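Open house at Relville
Jun 11, 2026

Pasach opened its Relville showroom on Thursday and I went for the doors, a sentence I will have to live with.
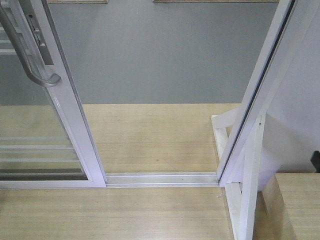
1 min read

The sliding one stood partly open, so I studied the track: silver, ridged, set into the wood-look floor. The handle curves down into a hook. Divina Sebastian talked about latches for 20 minutes — I asked one question.

The gray floor farther in interested me more. It had specks on it, like mine.
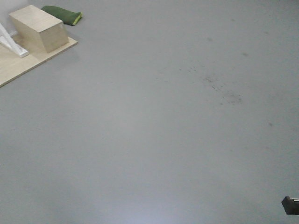
Wooden block on its board, green cloth folded behind.

Coffee was free. The next one is in July.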